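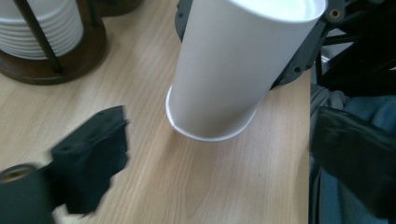

Bench notes, Saturday

Second session with the Clotex hand-held gripper kit, on loan from Lulham until the end of May. Price is 1551 with the spare finger pads, and 800 for the older set. Paper cups are my main worry, because the wall gives so easily. With the cup upside down, the jaw near the closed end holds it leaning to the right, and the rolled rim is on the wood. I would like a softer pad at this place.

Closing force is still at setting 40. The Baren pads are black blocks with hard corners, and I have asked Lulham for rounded ones.
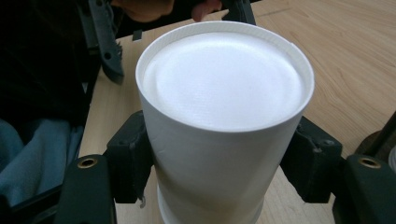 The manual promises 500 grips before the pads must be checked. I do not trust this number for thin paper. When the pads press from both sides at mid-height, the wall looks slightly dented on the left, also with the soft white filling almost up to the rim. To try next: setting 30, same cups.

Filed under: Grippers & End Effectors / On Trial
Last updated: May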